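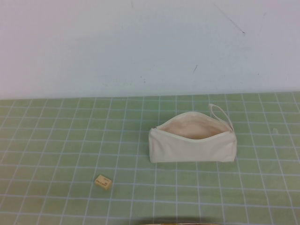 Ticket 661 - Stationery and Workroom Supplies
Category: Pencil cases, cream fabric, zippered
Reported by: Jurgita Stankevičius, Mertens Study Centre
Opened: May 1, 2019
Priority: Normal
Status: Closed, with one item transferred

Summary of the report
The cream pencil case issued to desk 60 does not close reliably. The zip can be drawn from the left end to the middle of the opening, where it stops. The user also reports that erasers placed in the case leave crumbs along the zip, and that the wall behind the desk is marked.

Items concerned
Pencil case, cream, with loop strap at one end. Supplied by Skuvley under order 595 in April.
Eraser, small, pale yellowish-tan. Supplied under the same order.
Cutting mat, green, with white grid. Already in place at the desk and not part of the order.

Entry 1 - Supplies desk
The report has been received and passed to the workroom. The user is asked not to force the zip and to leave the case at the desk, open and emptied. Pens and pencils may be kept in the desk tray for the time being.

Entry 2 - Workroom
The case was examined on the mat. The cloth is soft and the long top edge sags in the middle when the case is left open, so that the two sides of the zip do not lie level with one another. When the slider reaches the dip it is pulled downwards and catches the lining. No teeth are missing. The stitching at the strap end is sound.

Entry 3 - Workroom
The following was carried out, in this order:
The case was turned inside out and the crumbs were brushed from the seams.
The zip was brushed along both sides with a dry toothbrush.
A soft pencil was rubbed over the teeth and the excess wiped away with a cloth.
The lining was pressed flat and held back from the zip with a few small stitches near the middle.
The case was then closed by holding the loop strap in one hand and drawing the slider towards it with the other. It closed fully at the first attempt. On the third attempt it caught once, slightly, and was freed without difficulty.

Entry 4 - Supplies desk
Please confirm whether the user wishes to keep the repaired case or to have a Sidard case from stock. The Sidard case has a stiffer side but is narrower and will not take a long ruler.

Entry 5 - J. Stankevičius
I should prefer to keep the present case. It has been in use for several days since its return and closes properly when the strap is held. It still catches now and then if it is closed in a hurry with one hand. The eraser is now kept in a paper sleeve and the crumbs are much reduced.

Entry 6 - Supplies desk
Noted. A line on holding the strap has been added to the care sheet (sheet 134). Users are also reminded that graphite from the zip may mark pale cloth for the first day or two - a clean eraser will remove most of it.

Entry 7 - Supplies desk
The marks on the wall, including the thin diagonal scratch and the dark specks, fall outside this ticket and have been transferred to Jilimis, who hold the decorating contract. The user is asked not to rub the scratch with an eraser in the meantime.

Resolution
Case repaired and retained by the user. No replacement issued and no claim made against order 595. The wall item remains open with Jilimis.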